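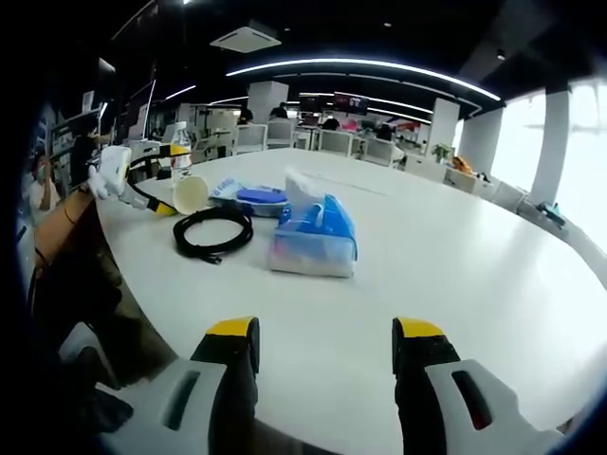
2021-12-15
농구화 쿠션 비교, 중간 메모

Nundgate 쪽에서 보낸 자료를 다시 읽었다. 신형 중창이 구형보다 반발이 낫다는데 시험 조건이 한 줄도 없다. 몇 도에서 했는지, 추 무게가 얼마인지, 새 신발인지 길들인 신발인지 모른다. 막대그래프의 세로축이 0에서 시작하지도 않는다. 이걸 근거로 추천 목록을 쓰자는 얘기가 나왔는데 나는 반대다.

우리 쪽 측정도 큰소리칠 형편은 못 된다. Jomudside 두 켤레, Nundgate 두 켤레. 낙하 시험은 켤레당 30회씩 돌렸고, 앞의 몇 회는 값이 튀었다. 처음엔 중창이 자리를 잡느라 그런 줄 알았는데 Jomudside 왼짝만 유독 심해서 고정구를 의심하는 중. 뒤꿈치 쪽 클램프가 조금 논다. 조이고 다시 재니 튀는 폭이 줄긴 했다. 줄었다는 것이지 없어진 건 아니다.

선수들 착화 소감은 더 못 믿겠다. 14명한테 받았는데 색을 보고 답한 티가 난다. 흰색 신은 사람은 가볍다고 하고 검은색 신은 사람은 안정감이 있다고 한다. 저울에 올려 보면 둘이 똑같다. 다음부터는 덮개를 씌우든가 최소한 같은 색으로 맞춰야 한다. 그리고 "통통 튄다"와 "푹신하다"를 같은 칸에 적게 한 설문지는 버릴 것. 내가 만든 거라 할 말은 없다.

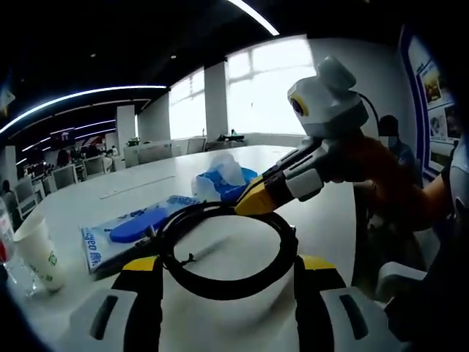 Ashworth 스포츠용품 시험실 · 농구화 평가팀

접지력. 체육관 바닥에서 한 것과 시험판에서 한 것이 순서가 반대로 나왔다. 바닥에서는 Jomudside가 덜 미끄러지고 시험판에서는 Nundgate가 낫다. 시험판 표면을 닦은 날과 안 닦은 날이 섞여 있어서 이 결과는 일단 보류. 먼지 문제라고 단정하고 싶지도 않다. 지난 3월에도 먼지 탓이라고 적어 놓고 넘어갔는데, 나중에 보니 밑창 고무 로트가 달랐다. 로트 번호부터 적자. 안창 밑에 찍혀 있음.

발목 높이 얘기. 목이 높으면 부상이 준다는 문장이 초안에 또 들어가 있다. 우리가 그걸 잰 적이 없다. 발목 각도를 고정구로 꺾어 본 게 전부고 그건 신발이 얼마나 버티는지를 본 것이지 사람 발목 이야기가 아니다. 빼자고 했더니 독자들이 궁금해하는 부분이라 한다. 궁금해한다고 답이 생기지는 않는다. 빼거나 "확인하지 않음"이라고 쓸 것.

Nesis 깔창은 따로 재야 한다. 순정 깔창을 뺀 자리에 넣으면 뒤꿈치가 들뜨는데 그 상태로 나온 반발값을 중창 값이랑 나란히 놓은 표가 돌아다닌다. 누가 만들었는지는 안 따지겠고, 표는 지워 주면 좋겠다. 깔창만 평판에 올려서 재고, 신발에 넣어서 또 재고, 두 값을 따로 적는 식으로.

시즌 전에 목록을 내야 한다는 건 안다. 그래도 지금 자신 있게 쓸 수 있는 건 무게하고 안쪽 길이 정도다. 나머지는 "신어 보니 이렇더라" 수준이고 그렇게 쓰면 된다. 순위를 매기자는 의견에는 여전히 회의적. 1위와 2위 차이가 같은 신발 왼짝 오른짝 차이보다 작다.

할 일
- 클램프 고무 교체하고 Jomudside 왼짝 재측정, 30회
- 시험판 닦는 절차를 종이에 적어 붙이기
- 로트 번호 칸 추가
- Nundgate에 시험 조건 다시 문의 (먼젓번 메일 답 없음)
- 설문지 새로. 항목 줄이고 색 가리기

낙하 높이 눈금도 한 번 봐야 함. 줄자랑 눈금이 안 맞는 것 같은데 줄자가 틀렸을 수도 있다. 강철자로 다시 대 볼 것.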